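Choosing an Action Chunk Length for a Two-Arm Policy

Updated 2022-08-31 by Svenja Görtz

These steps cover how to pick the number of actions a policy predicts per inference call. They assume a trained Vosska checkpoint for each candidate length and a working two-arm station. If you only have one checkpoint, you can still shorten its chunk at run time, but you can't lengthen it.

Step 1. Fix the candidates. We compared chunk lengths of 9, 18 and 90. Train all three on the same demonstrations with the same seed. Changing the data between runs makes the result unreadable.

Step 2. Lay out the table. Use objects that differ in shape and stiffness, and leave clutter at the sides. Save a reference view from the fixed camera and match it before every trial.

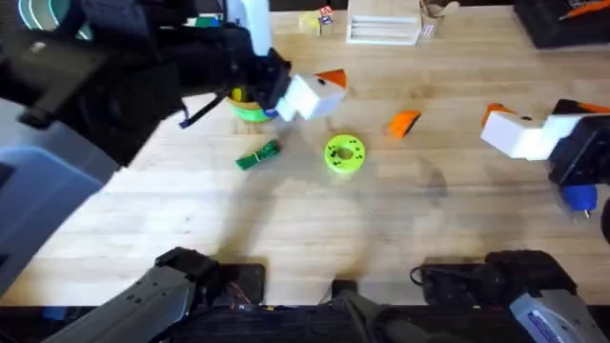 Cluttered layout: ring near the center of the table, orange wedge between the two grippers, tied green bundle to the left of the ring.

Step 3. Run the trials. Do 100 per checkpoint and shuffle the order, so that motor heating does not favor one length. Log the start index of each chunk – you will need it in step 5.

Step 4. Score blind. Marlene Lenz scored our set without seeing the chunk length. A trial counts only if the object is released inside the target zone. Regrasps are allowed but go in a separate column.

Step 5. Check the chunk boundaries. Plot joint velocity for both arms and mark each boundary. Sharp steps at the marks mean consecutive predictions disagree. Overlap the chunks and average them, then repeat step 3.

In our runs, 18 gave the best success rate. At 9 the arms hesitated near contact. At 90 they moved smoothly but reacted late when an object slipped – averaging did not fix this.

Repeat the comparison if you change the control rate, as the chunk then covers a different span of time.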